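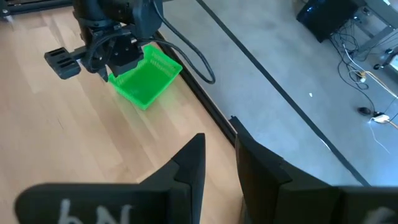 Figure 1. The green basket held at its rim by one arm, seen from the wrist camera of the other arm.

Safe working rules for a two-arm table cell
Student project report, final version
Author: Giorgia Ferraro
Supervisor: Reece Inskip
November 18, 2021

1. Background and task

The project was done in the robotics room at the Trelisgate building. Two arms work there on the same wooden table, and students use them to collect recordings of simple handling tasks, for example passing a basket from one side to the other. When I started in May, the room had a safety sheet of one page. It was written for an older machine, which stood behind a fence, and many of its sentences did not fit the present work. It said that the gate must be closed before motion, but we do not have a gate.

My task was to write a new set of rules for this cell, to try them with real users and to report which rules were followed and which were not. I was not asked to change the robots or the control software, which is called Hamska and is maintained by another group.

2. Which documents I used

I read the general standards that our library has. ISO 12100 gives the method for risk assessment and the order of measures: first change the design, then add protection, and only after this give information to the user. ISO 10218 is about industrial robots, and ISO/TS 15066 is about robots which share a space with people. I must say clearly that our cell is not certified to any of these and that this report does not claim it. I used them as a guide for what to ask.

The difficulty for me was that these texts suppose a fixed application. In our cell the task is changed very often, and the attachments on the grippers are changed too. A risk assessment made for one gripper is not automatically valid for another one. For this reason the rules below speak more about changes than about normal running.

3. Hazards considered

3.1 Contact between hand and gripper. The most likely case is a person who reaches for an object while an arm is holding it. With a basket this is very natural to do, because one wants to help when it is held at one corner and hangs tilted over the table.

3.2 Contact between the two arms. The arms can reach the same part of the table. Each arm has its own speed limit in Hamska, but the limit does not know where the other arm is. Printed attachments that stand out to the side make the arm wider than its model in the software.

3.3 Cables on the arms. A cable which makes a large loop beside the arm can catch on the object or on the table edge. In Figure 1 the loop passes on the right side of the basket and goes back over the edge of the table.

3.4 Cables on the floor. In the same picture there are black, orange-yellow and white cables lying on the concrete next to the table frame, and also a white power adapter. I consider this a tripping hazard. It is also a hazard for the arms, as a foot which pulls a supply cable may stop one arm while the other continues.

3.5 Poor view from the wrist camera. The operator at the screen sees mainly what is in front of the gripper fingers. The fingers themselves hide a big part of the table, and a person coming from the side will not be seen.

4. The rules

The rules are printed on one sheet and hang beside the emergency stop. I tried to keep each rule so short that it can be read out loud.

Rule 1. One person is the operator. The operator says "moving" before the first motion and "stopped" after the last one.

Rule 2. No hand comes over the table between these two words.

Rule 3. An object held by a gripper is left alone. If it must be taken out, stop both arms first, support the object, then open the gripper.

Rule 4. Every new attachment is written in the change book with its length and the side on which it stands out. The first run after a change is done at 40 mm/s.

Rule 5. Move each arm by hand through its full range before recording and watch the cable loop.

Rule 6. No loose cable and no power adapter in the walking area. If a cable must cross it, it goes under a cover.

Rule 7. The operator does not work only from the camera picture. The table must be in direct view.

Rule 8. Mark the fingers so that left and right, and the arm they belong to, cannot be mixed up after cleaning.

5. Trial

The rules were tried in 4 sessions with students of the Lightfoot course. Before the first session I gave a short introduction, and after this I only observed and made notes. In total 410 runs were recorded in the change book and the run list.

Rules 1 and 2 were accepted quickly. In the beginning the users felt a little strange to say the words, but later they reminded each other. Rule 3 was broken 3 times, in all cases when the object was slipping and the user wanted to catch it. I do not think that stronger wording will help here. It would be better to use only objects which may fall without damage, and I have added this as a note under the rule.

Rule 5 was often done too fast. Users moved the arm a little to both sides and did not go to the end of the range. Mr Inskip proposed to put tape marks on the table for the end positions.

Rule 6 had the weakest result. The walking area was never defined in my first version, so each user understood it in a different way. For some it was only the side where the operator stands. In the final sheet the area has a drawing, and it includes the side with the metal frame and the electronic box.

6. Limits of this work

The users knew that they were observed, and they were probably more careful than usual. I did not measure contact forces. The cell at the Vordale site has similar arms but a different table, and the rules should not be copied there without a new assessment, in particular Rule 4, where the speed was chosen for our reach and our attachments.

7. Open points

- The stop button acts on both arms, but the Hamska manual describes it for one arm only. This must be corrected by the maintainers.
- The cable loops should be guided along the arm. I have asked for suitable clips and the answer is still open.
- The change book is on paper. If it moves to the computer, the entry should be required before the arms can be switched on.
- The finger marks required by Rule 8 are made by hand at present. A printed label would be easier to read, but it must not reduce the grip.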